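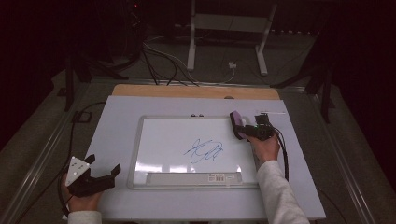 A small framed whiteboard on a work table, with a blue marker scribble near the middle and an eraser-like pad at the upper right corner.

Care of Shared Whiteboards: Revised Guidance for Vorness Building Users

Facilities Services has completed its review of the small tabletop whiteboards kept in the shared workrooms of the Vorness building. The review was opened in March at the request of several departments, which reported that boards were being returned to the equipment room with old writing still on them and, in a number of cases, with permanent staining. The revised guidance set out in this item takes effect in June and applies to all staff, students and visiting groups who borrow or use the boards.

The building inventory now lists 455 whiteboards of all sizes, including the large wall boards in the teaching rooms. The tabletop boards are the smallest of these and receive the heaviest use. They are carried from room to room, laid flat on tables, propped against shelves and stacked in carts, and they show wear sooner than boards fixed to a wall. Of the tabletop boards inspected this spring, 50 were found to need deep cleaning and 5 were withdrawn because the writing surface was no longer sound.

Erasing after use

All users are asked to erase a board completely before leaving the room. Marker ink that is wiped off within the same working day will normally come away with a dry eraser. Ink left for a week or more bonds more firmly to the surface, and a dry eraser will then leave a gray or colored shadow behind. Blue and red inks were the most frequent cause of shadowing in the boards examined.

The eraser should be held flat against the surface, with even pressure across the whole pad. Users should begin at an upper corner and work across the board in overlapping strokes, moving down a little with each pass. Circular rubbing in the middle of the board spreads loose ink toward the edges, where it collects against the frame and is difficult to remove. When a board is lying on a table, it should be steadied so that it does not slide, and the loose dust should be wiped up afterward with a cloth. It should not be brushed onto the floor.

Erasers become less effective as they fill with ink. An eraser that leaves streaks on a clean board should be placed in the collection bin in the equipment room, and a replacement taken from the shelf above it. Paper towels, sleeves and bare hands should not be used. Paper towels scratch the coating over time, and oil from the skin makes later writing harder to erase.

Wet cleaning

Boards in regular use should be cleaned with liquid every 2 weeks. The approved product is Grunumine surface cleaner, which is supplied in spray bottles in each workroom on the second and third floors. The cleaner is to be sprayed onto a soft cloth and never directly onto the board. Liquid that runs under the edge of the frame may reach the backing and cause it to swell, and this was the reason for withdrawal in most of the cases recorded this spring.

After cleaning, the surface should be wiped once more with a dry cloth and left for several minutes before it is written on. Household glass cleaners, kitchen sprays and hand sanitizer are not approved for use on any board in the building. Departments that have purchased their own cleaning products are asked to send the product name to Facilities Services before using them.

Where a shadow remains after wet cleaning, users should not scrub the area or attempt to scrape it. The board should be returned to the equipment room with a note describing the mark. Staff there are able to treat most stains, and a treated board is generally back in circulation within a few days.

Trays, frames and magnets

Marker trays should be emptied and wiped whenever a board is cleaned. Ink dust settles in the tray and is then transferred to markers, hands and clothing. Markers may be kept in the tray while a board is in use, but they should be capped and removed before the board is carried or stacked.

Frames may be wiped with the same cloth as the writing surface. Adhesive tape and sticky notes should not be attached to the frame, and magnets should be lifted away from the surface and not dragged across it. Boards should be carried by the frame with both hands.

Labels

Barcode labels are used to record loans and cleaning dates and must be left in place. A label that is peeling or can no longer be read should be reported to the equipment desk, which will print a new one. Users should not write on labels or cover them, and should take care to keep cleaner away from the printed side. A board without a readable label cannot be checked out, even if it is otherwise in good condition.

Storage and return

Borrowed tabletop boards are to be returned to the Magagula equipment room on the ground floor by 5 p.m. on the day the loan ends. They should be placed upright in the slotted racks, all facing the same direction. Boards should not be stacked face to face - the frames press against one another and the corners mark the opposite surface. The racks were moved away from the heating pipes in April, and users are asked to keep the space behind them clear.

Boards assigned permanently to the Purkach annex remain the responsibility of the annex office and should not be returned to the main building. The annex will follow the same cleaning schedule, and a supply of cloths, erasers and cleaner will be delivered there before the new guidance takes effect.

A one-page copy of the guidance will be posted in every workroom beside the supply shelf. Departments that need additional copies, replacement erasers or a set of cloths may send a request to the Facilities Services office, giving the room number and the quantity needed. Requests received before noon are filled the same day when stock allows.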